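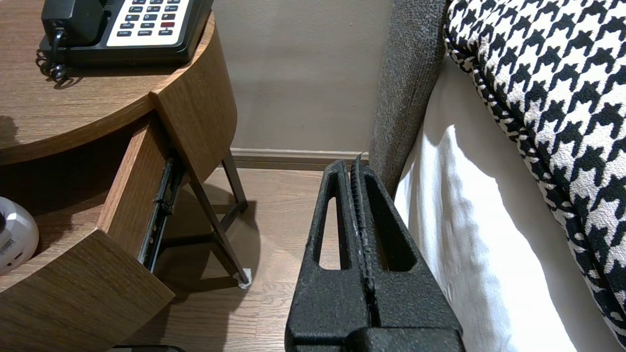

Round nightstand and desk telephone, bedside.

Subject: Re: [innkeepers] Dropping room phones — the Stestell offer
From: Araceli Segura

Araceli Segura wrote:

I read the Stestell brochure twice and I still can't find the part where they say what happens when the internet goes down. Everything else is in there. There's a page on "guest journeys" and a page of smiling people holding tablets. If anyone has signed with them, could you tell the list whether the savings were real after the first year? Our house has 25 rooms and the phone bill is the one line my partner circles every March. I would like to give him an answer that didn't come from a salesman.

Araceli,

We didn't sign, but we got as far as a trial, so I can tell you what I saw and you can make of it what you like.

The pitch to us was that no guest uses a room phone anymore, that the lines are dead money, and that Stestell would take out the old switchboard and put everything on an app. The rep had a chart. According to the chart we would save 40 percent on what we pay now. I asked him 40 percent of what, exactly, and he said of our total communications spend. When I pushed, that turned out to include the wireless for the whole building, which we would still be paying for, to the same company, at the same rate. Take that out and the saving was still there, but it was a lot thinner, and it didn't include the monthly charge for the app, which he had on a separate sheet.

I don't think he was lying. I think he had never been asked.

On the claim that guests don't use the phones: ask for your own call log before you believe it. Ours is a clunky printout from the Nieto system and it took me an evening to get through it. Outside calls, yes, close to nothing. Calls to the front desk were another matter. People call down for towels, they call to ask what time breakfast stops, they call at 2 in the morning when the heat is making a noise. A fair number of them are older and would not put an app on their cell for a single night's stay. I wouldn't either. When I stay somewhere and there's a card on the pillow telling me to download something, the card goes in the wastebasket.

For the trial we switched 3 rooms on the top floor. I'm not going to pretend that's a study. What I noticed was that the desk didn't get fewer requests from those rooms, it got them in person, and in one case in a bathrobe. The messages that did come through the app landed on a tablet that had to be kept charged and had to be looked at. A phone rings. The tablet made a small sound like a spoon touching a glass, and whoever was on nights had usually wandered out of range of it.

Then there's the emergency question, and I wish people on this list would stop waving it off. Somebody wrote last month that "everyone has a cell." Fine, but our back rooms face the hill and cell signal there is one bar on a good day. The address also matters. A call from our switchboard shows the building. I asked Stestell what a call from their app would show and was told someone would get back to me. I'm still waiting. Check your local rules too, and check with your insurance people in writing, because the rep's answer to "is this allowed" was that other properties had done it.

Nobody should take this as a love letter to the old equipment. The Nieto box is a pain. Parts are hard to find and the man who services it charges for the drive both ways. If I had to do something this year I'd look at keeping plain handsets in the rooms and changing what's behind them. Ernura quoted us on that and the number was duller and easier to read: so much for the box, so much per room, support by phone during business hours only. I don't love the business hours part. I also haven't talked to anyone who has run it through a full summer, so treat it as a quote and nothing more.

Ziteck I'd skip. They wouldn't give a price without a site visit, and they wouldn't book a site visit without a deposit.

What I would ask for, from any of them, is the name of a customer who left. They all have a list of happy ones. Stestell gave me two and one of those was a property that hadn't finished installing — hard to be unhappy yet, I suppose.

If your partner wants a figure, get last year's bills, pull the wireless out, and divide what's left by your rooms. Ours came to less than we spend on little soaps.

I can scan the Ernura quote if you want it. Write me off list.

Recent threads on this list
Re: Best time to send the breakfast order
Late checkout, do you charge?
Re: Re: Mattress warranty runaround
Wanted: used linen cart, will pick up
Booking site fees going up again
Re: Dropping room phones — the Stestell offer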